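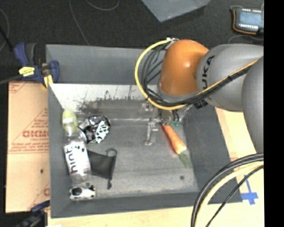 The gray bin, with a carrot and a clear plastic bottle among its contents.

The woman who sorts the odds and ends at Goltov has strong views on bins. "People think a bin is where a decision ends," she says. "Mine is where I find out what they were too lazy to decide."

Her favorite is a big gray one with a worn floor. Ackroyd sells a smarter model with dividers, and she tried it for 9 days. "Dividers are for people who know what's coming. I had a carrot."

What does a carrot go with? She sighs. "Food, you'd say. Then you get a bottle, and is that food? Is it drink? Is it trash? I've heard grown adults argue that one through lunch."

Her own system has two piles: things that roll and things that don't. The carrot, she admits, has been difficult. "It rolls, but it isn't sincere about it."

She has logged more than 1538 items since January, in pencil, in a Jilholm notebook she paid for herself. Asked whether anyone reads it, she looks at the notebook for a while.

"My sister asked to see it once," she says. "She wanted the pencil."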